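Undedeo household list: message 2548
Subject: Re: [undedeo] Baskets for folded clothes (was: drawer dividers)
Date: Oct 14, 2021

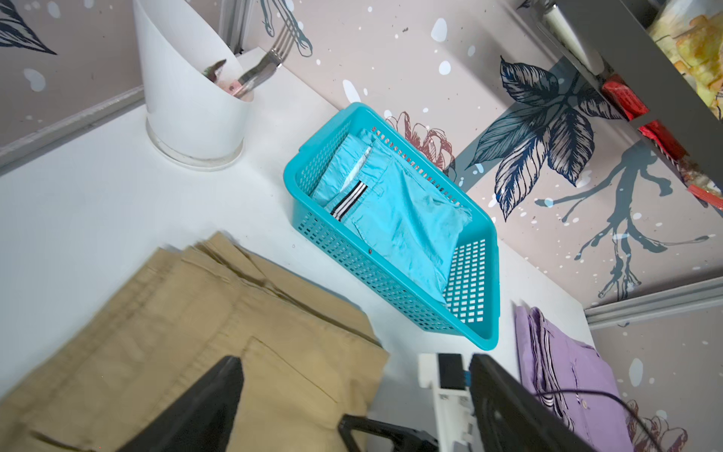 1. WHERE I STAND ON BASKETS

I have read the whole thread and I remain unconvinced. I did try it, before anybody asks. The blue folded thing in the teal mesh basket is what the method looks like on my table, with khaki trousers and a lavender shirt still waiting their turn. It looks tidy. My old drawer also looked tidy on the first evening, and I don't take that as evidence of much.

An earlier message in this thread said:

> I've gone over completely to small open baskets, one per kind of
> clothing, and I would never go back to drawers. You fold each piece
> to the size of the basket, so everything ends up the same shape and
> the pile can't topple. Because the sides have holes in them you can
> see what is inside without pulling it out, and the air gets round
> the clothes so they never go musty. Shorts and T-shirts are perfect
> for it. I did the whole family's summer things in one evening and
> it has stayed tidy since March. The baskets cost next to nothing
> and I honestly think anyone who tries it for a week will be
> converted.

Taking the claims in the order they were made.

> You fold each piece to the size of the basket

This is the bit I object to most. Folding to fit the basket means the basket decides where the creases go. One folded garment takes up most of the floor of mine, and that is fine for shorts. Try it with a proper shirt and you have either a crease straight across the chest or a collar bent up against the side. I've gone back to folding shirts the way I always did, sleeves behind, bottom third up, then in half, and they simply don't go in a basket this size. A bigger basket would take them, but then it won't go on my shelf, and I am not buying a shelf to suit a basket.

> so everything ends up the same shape and the pile can't topple

A pile can't topple inside a basket, I grant you. It can slump. Mine were stacked 4 deep at first, and by the time I had taken out the one at the bottom the other three were no longer folded in any sense I would recognise. Somebody will now tell me to stand them on edge like files in a cabinet. I did that too. It works while the basket is full. Take out two and the rest lie down.

> you can see what is inside without pulling it out

Can you? What you can see through rows of small rectangular holes is that there is some cloth in there, and perhaps what colour it is. I own several pairs of dark socks and I could not tell you from the side which basket they were in. From above it's another matter, but from above you don't need the holes. Any open box would do, including the shoe boxes I already have and paid nothing for.

> and the air gets round the clothes so they never go musty

I would like to know how this was tested. If clothes are dry when they are put away they don't go musty in a drawer either, at least not in my house. If they are damp I doubt that a few holes will save them. The firm that sells the Cordeiro storage sets makes a similar promise on the leaflet, with no more explanation than we got here, so I suspect that is where the idea came from. Happy to be corrected by anyone who has kept the same kind of thing both ways over a winter.

> The baskets cost next to nothing

One basket costs next to nothing. I worked out that I would need 7 to do my own clothes, without starting on towels, and the hall cupboard would still be as bad as it is now.

2. WHAT I WOULD KEEP

I don't want to be thought a misery about this. There are things I would use a basket for and will go on using it for. Shorts, as already said. Swimming things. Tea towels, which get used so quickly that the fold hardly matters. Anything that travels from the ironing board to another room, since carrying a basket upstairs beats carrying a heap with your chin on top.

Folding on a table is also a real improvement, and I'd recommend it to those of you still doing it on the bed. A hard flat top lets you press the fold down with the side of your hand and it stays put. I do mine in the kitchen. The only drawback is having to clear up before supper.

3. QUESTIONS FOR THE LIST

Has anyone kept a full set of baskets going for 100 days or more, with other people in the house taking things out of them? One tidy person living alone doesn't count.

Does anyone have the deeper Vudero ones, and do the sides bow when they are full?

And for the member at Bradumley who said she rolls everything: what do you do about trousers with a pressed crease? I've tried rolling the khaki ones and had to iron them again, so either I am doing it wrong or it can't be done.

Please trim your replies. The last digest was mostly other people's signatures.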